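How to Set Up Wall Hooks for Keys and Everyday Small Items

A row of hooks is the cheapest storage you can put on a wall. It takes up no counter space, and it works in an entryway, a utility room or next to a sink. The trouble is that most rows of hooks fill up at one end and stay bare at the other. This page covers mounting a row, sorting out the keys, and deciding what else should hang and what should go in a drawer.

What you need

A row of hooks with curved arms
A pencil and a level
A drill, or adhesive pads rated for your wall
Rubbing alcohol and a clean cloth
A small dish or tray for sorting
Key tags or fobs in different colors

Step 1. Pick the wall

Stand where you usually stand when you put your keys down. The hooks should be within reach of that spot without a step. Avoid the wall behind a door that swings open all the way, and avoid anywhere right over a stove.

Shoulder height suits most adults. If children will use the hooks, put a second row lower down instead of lowering the whole thing.

Step 2. Mark and mount

Draw a light pencil line with the level. Set the first hook, then space the rest evenly along the line. Leave 2 inches between bases at the very least. Key rings spread out when they hang, and hooks set closer than that will catch on each other's loads.

Round bases are easy to line up by their lower edges. Hold the level under them before you tighten anything. If you are using adhesive, wipe the wall with alcohol, let it dry, press each base hard, and leave it overnight before hanging anything on it. I used Nuvell pads in the laundry room and they have held fine. The Vuvinell ones I tried earlier let go in September, but that wall had fresh paint on it, so the pads may not be to blame.

Step 3. Sort the keys

Take every ring down and put it all in the dish. Work through it one ring at a time. Pull off keys you can't match to a lock and keep them in an envelope for a month before you throw them out. Empty rings go in the drawer.

Keys drift together. You hang one ring over another because that hook is closest, then a third goes on top, and getting one down means lifting three. 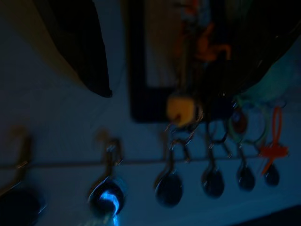
Key rings bunched together toward the right of the row. The yellow fob is easy to spot even in low light.

Color does more work than labels do. A label has to be turned toward you and read, and a bright fob can be picked out from across the room. Use one color per purpose: say yellow for the house, green for the shed, red for the car. Write the list down once and tape it inside a cabinet door until everyone knows it.

Step 4. Give each hook a job

Assign the hooks by how often you use them. The one nearest the door gets the keys you carry every day. Spares go at the far end. Keep to one or two rings per hook -- if you need a third, you need another hook.

If the rings still tangle, the wire is probably too thin or too large. Small split rings hang flatter than wide loops.

Step 5. Decide what else hangs

Long, thin things hang well. Short, bulky things don't. Spatulas, bottle brushes, scissors and shoehorns all do fine on a hook if they have a hole or a loop at one end. If there is no hole, tie on a loop of cotton string, and knot it twice.

Hang long items with the narrow end down and check that the tip clears whatever is underneath. An item that touches the counter will swing off its hook sooner or later. 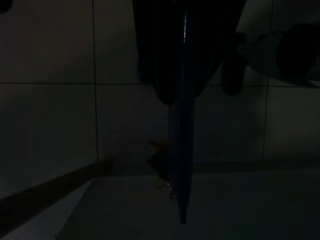 A long blue item held upright, narrow end down, against square wall tiles.

On tile, keep each base in the middle of a tile and off the grout lines. Adhesive won't seal over grout, and drilling close to the edge of a tile can crack it. Use a tile bit at low speed, with masking tape over the spot so the bit doesn't wander.

Step 6. Keep it in order

Once a week, slide everything back to its own hook. It takes 5 minutes. Wipe the bases while you are there, as dark glossy finishes show dust and fingerprints.

Check the mounting twice a year. Pull down on each arm gently. If a base shifts, take it off, clean the wall and remount it with a new pad.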